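Beltero Foundation Grant — Second Progress Report
Project: Learning to clear tables from short human corrections
Reporting period ends: November

Summary

We are very happy with where this project stands. When we wrote to you last, the Caveo method was a promising idea with a shaky training run behind it. It now runs every day on both of our two-arm stations, and it sorts used food containers and paper goods better than anything we have trained before. On our standard set of cleanup trials the arms now put the item in the right place 94 percent of the time. We did not expect to see that number before spring.

The main goal for this period was to show that short corrections from a person can replace most of the long, full-length demonstrations that robot learning usually depends on. We think we can now say yes for single items. For items that are stacked or stuck together the answer is still open, and there is more on that below.

What we set out to do

The proposal listed three pieces of work for this period: collect a new training set, train the correction model on it, and compare the result with a policy trained the ordinary way. All three are done, though the comparison took longer than planned. Our first round of it was not fair to the older method. We had given the baseline fewer training steps without noticing, so we threw those results out and ran everything again from the start.

Data collection

The new set holds 4000 recorded episodes. In each one an operator lets the policy run and steps in only when it starts to go wrong — say, when a gripper closes too early, or a cup is heading for the wrong bin. The operator fixes that one moment and hands control back. Most corrections last a few seconds.

We use real throwaway goods: paper cups, foil trays, napkins, cardboard. They bend and crumple, and no two of them behave alike after a day of handling. Early on we kept swapping in fresh items to keep things tidy, and that turned out to be a mistake. Policies trained on fresh items did poorly on crushed ones. We now leave items in use until they fall apart, and the learned grasps are much more forgiving.

The method

Caveo treats a correction as two signals. The first is the obvious one: do this, at this point. The second is that whatever the policy was doing just before the operator stepped in was probably wrong, and we use that stretch as a negative example with a weight that fades the further back you go. The fading matters a great deal. With no fade, the policy became timid and would hover over an item without committing to a grasp. With too steep a fade it learned almost nothing from the second signal. We settled on a setting that works for both stations and have not touched it since.

We also changed how the two arms share a plan. In the first version each arm had its own policy and they sometimes reached for the same thing. A single shared policy now drives both, and each arm can hold its place while the other works. This was a small change in the code and it cleared up most of our near-collisions.

Results

Single cups and single trays are close to solved on our test set. Napkins and wads of paper are behind them, mostly because they change shape in the grip and the policy loses track of where the edge is. Grasps on a cup's rim have been a nice surprise. We had assumed we would need a special fingertip for thin paper walls, and the standard pads have done fine.

The comparison with the ordinary training method came out clearly in our favor once we ran it properly. With the same amount of operator time, Caveo made fewer wrong placements on every type of item. The gap was widest on foil, where full demonstrations seem to teach the arm one exact motion that then fails on the next dented tray.

Work at the stations

Trials have been running in the open workspace with daylight coming in, and we are glad of it. Changing light and shiny foil are hard on a vision policy, and we would much prefer to find that out now than at a partner site.

One arm carrying a paper cup on its side over a crumpled foil tray, with the other arm holding its place above the blue tray:

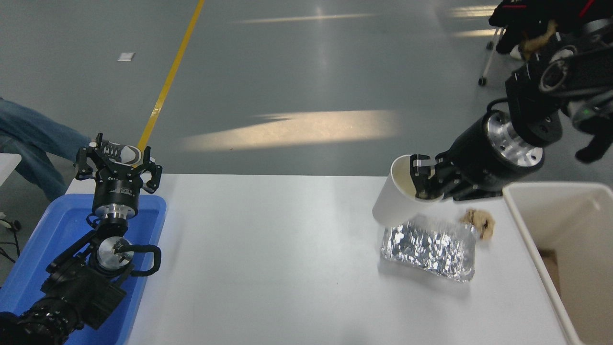
What has not worked

Nested items remain our weak spot. If a cup is pushed down inside another cup, the policy treats the pair as one object and places them together. Operators can fix this by hand, but the fix takes both arms and runs long, and long corrections are the ones our method learns from least. We have tried splitting them into shorter pieces afterward. It helped a little, and we are not satisfied with it.

We also lost 2 weeks to a calibration fault on the second station. The wrist camera mount had worked loose and every grasp was landing slightly to one side. The mount has been replaced and there is now a short check at the start of each session. Episodes recorded during the fault were removed from the set and are not part of the 4000.

Budget and equipment

Spending is in line with the plan. The largest cost was operator hours, followed by spare gripper fingers from Drinon. We came in under on computing time, and with your approval we would like to move the difference into operator hours for the stacked-item work.

Next period

Our first job is the stacked and nested items. After that we will begin moving the trained policy to the Yau test kitchen, where the tables are a different height and the bins are in different places. We plan to bring the policy over as it is and see how many corrections it needs before it settles in — this is the question we are most eager to answer, and the one the whole project has been building toward.

We will also release the training code, along with the part of the data set that has been cleaned and checked. The write-up of the method is in draft, and a copy will come to you before it is submitted.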